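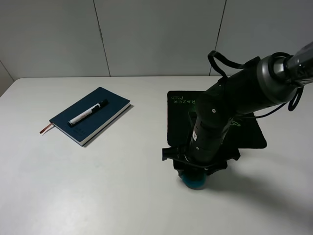
Desk 2, Hebden room – notebook, marker and mouse pad

Workstation inspection, 31 Oct 2024
Inspector: Liviu Avram

1. Work surface
Tabletop: pass. Matte white, no glare noted.
Notebook: closed, ribbon bookmark out past the pages. Tuck in.
Marker: capped. Store in tray, not on the notebook.

2. Mouse pad
Condition: monitor. Threads fraying along the edges, worst on the right side – trim, do not pull.
Placement: turn Razer logo upright and square the pad to the desk.
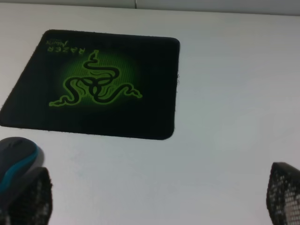

3. Follow-up
Marius Nistor to recheck edges in December.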